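Nele Stevens has fed eighteen people from a kitchen with one working burner, so when she says a supper club is mostly about the chairs, I listen.

"People will forgive a late main," she tells me over the phone from Fullport. "They won't forgive a wobbly stool for 4 hours." She started the Flerndale suppers with eleven guests, nearly all of them neighbours, and a pot of lentils she still gets teased about.

I ask how she picks who sits where and she laughs for a good long while. "I used to do place cards! Colour-coded, the whole bit. Then my aunt swapped them all while I was draining the potatoes and it was the best night we'd had." These days there's no plan, apart from keeping couples at least one seat apart – a rule my husband would adore, I tell her.

Money is touchier. Guests pay by envelope at the door, whatever they like, and she doesn't open them until morning. Has she ever lost out? "January. Always January. Everyone's skint and it's cold and I go and buy lamb anyway." She has six dates booked for this year and reckons she'll drop one if her knees don't behave.

We get onto music (she's against it until dessert), dogs (in favour) and her favourite dish to cook for strangers, a slow pork shoulder with sour cherries that she won't give me the recipe for. I did try. Twice!

She's just as firm about crockery. "Plain food, pretty plate. A bit of colour underneath and even my lentils look like I meant it."
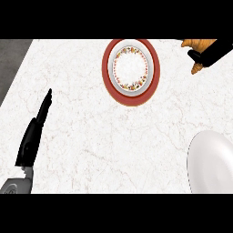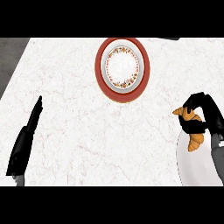
White on red, set on a marble countertop.

The next Flerndale supper is already full, but Nele keeps a waiting list and says she does ring people from it, usually at lunchtime on the day, so keep your phone on.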